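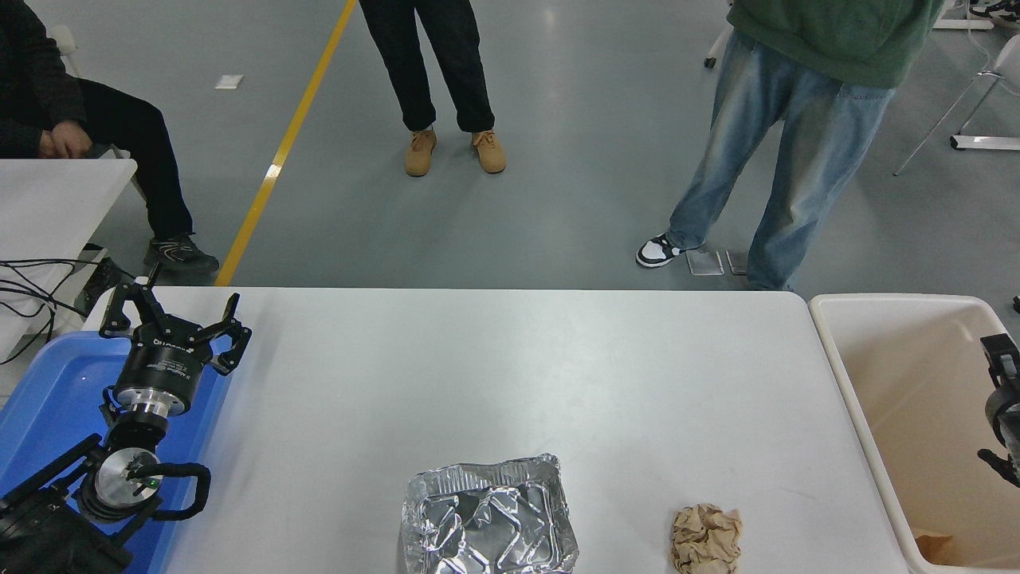 关于我们

Sumberg 包装材料检测有限公司从事一次性食品包装与回收纸制品的理化检测、回收适用性评估及相关技术咨询。公司本身不生产包装，不代理材料，也不参与客户的采购招标。委托方主要为容器加工厂、餐饮连锁企业、纸浆厂和分拣场站。

公司前身为纸浆厂 Fata 的质检科，早期只做废纸来料的水分与杂质检验。业务独立后增加了铝箔容器、淋膜纸制品和复合膜三个方向。2020年12月，实验室迁入现址，使用面积3045平方米，分为样品接收区、恒温恒湿室、湿化学室、力学室和制浆试验间。恒温恒湿室与制浆试验间分设独立的排风系统，湿化学室的废液按酸、碱、有机三类分桶收集，由有资质的单位清运。

检测范围

现行检测项目共346项，按材料分为以下几组。

铝箔容器：箔材厚度、针孔度、抗拉强度、杯突值、卷边完整性、表面残油量、耐酸耐盐浸泡后的质量变化。带涂层的容器另测涂层附着力和总迁移量。

纸与纸板：定量、厚度、水分、耐破度、撕裂度、挺度、Cobb 吸水值、灰分、荧光性物质。再生纸制品加测胶黏物含量和尘埃度。

淋膜纸杯、纸碗：杯身挺度、渗漏、淋膜定量、杯口卷边强度、淋膜层与纸基的剥离情况。

回收适用性：碎浆得率、筛渣率、铝箔熔炼烧损率、混合物料中各组分的质量占比。
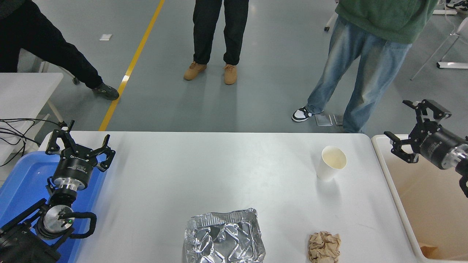 铝箔盘、棕色纸团与白色纸杯

食品残留对回收适用性的影响是本公司近年投入较多的方向。铝箔容器使用后变形明显，表面积难以直接测量，残油量若按投影面积折算，偏差较大。我们采用整件萃取后称量的办法，以单位质量箔材的残油毫克数报告结果，同时注明容器的原始规格。纸制品的残油采用剪碎后萃取，取样位置避开印刷区和粘合缝。两种方法的操作规程可向业务部索取，不收费用。

包装用纸在揉皱、受潮或沾油之后，纤维强度的下降幅度与原纸配比有关。实验室保存有对照纸样，供批次间比对。对照纸样在每年7月更换，换样前后各做一轮平行测定，两轮结果的差值写入当年的质量控制记录。

样品接收要求

样品应以密封袋或硬质纸箱送达，袋外注明委托单位、样品名称、生产批号和数量。同一委托单中含有多种材料的，应分袋包装。

铝箔容器每个规格不少于20只。需测尺寸和卷边完整性的样品不得叠压，运输途中变形的样品只受理成分、残油和熔炼类项目。

使用后的样品应在采集当日冷藏，送样时附采集地点与采集时间。发霉样品不予受理。

剩余样品在报告签发后保存91天，到期按一般工业固体废物处理。需要退样的，请在委托单上勾选，运费由委托方承担。

设备与数据管理

力学室配备电子拉力试验机、耐破度仪、撕裂度仪和挺度仪，制浆试验间配备标准疏解机、平板筛浆机和快速纸页成型器。所有计量器具按年度计划送检，校准证书扫描件随报告编号归档。使用中发现示值超差的，自上次合格校准以后出具的相关报告逐份复核，并书面通知委托方。

原始记录由实验室信息系统 Hsueh 统一管理。检测员录入数据后，由另一名检测员复核，再由授权签字人审批。系统保留每次修改的时间、修改前后的数值和修改理由。录入完成的数据不能删除，只能作废并重新录入，作废记录在审计时可以调阅。
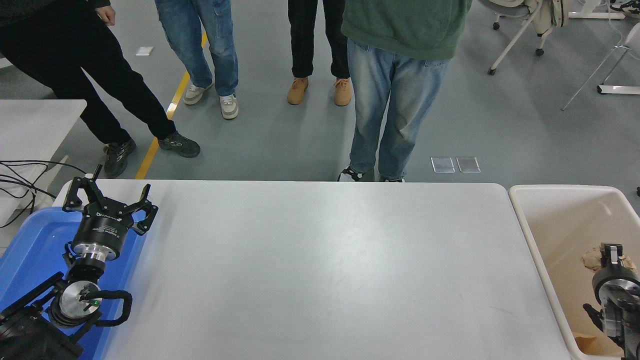
电子版报告与纸质版具有相同内容，纸质版加盖骑缝章。报告保存期为6年，期内可凭编号申请补发。补发件在首页标注补发日期，检测数据和结论不作改动。对结果有异议的，应在收到报告后15日内以书面形式提出，实验室使用留样复测；复测结论与原报告一致的，费用由委托方承担，不一致的由本公司承担并更换报告。

研究与合作

Mosell 项目是公司自筹经费的长期课题，研究餐饮混合废弃物中铝、纸、淋膜纸三种组分的含量测定。现阶段的工作集中在两个问题：其一，铝箔与纸相互包裹时，人工拣选的重复性较差，不同操作者之间的组分占比差值需要控制；其二，淋膜纸杯与普通纸混入同一批物料后，淋膜碎片对筛渣率的贡献如何单独计算。项目的阶段报告在公司网站“技术文件”栏目公布，可自由下载，引用时请注明报告编号和版本号。

公司接受高校及分拣场站的联合试验申请。申请方需提供物料来源说明和试验方案，制浆试验间的机时按整日计算。试验所得数据归双方共有，公开发表前须经双方书面确认。

业务办理

一般理化项目的周期为7个工作日，回收适用性评估为15个工作日，均自样品受理并缴费后起算。加急委托需事先与业务部确认排期。样品接收窗口周一至周五开放，上午9:00至11:30，下午13:30至16:30，法定节假日不收样。委托单、收费标准和样品标签模板见“下载”栏目，以最新版本为准。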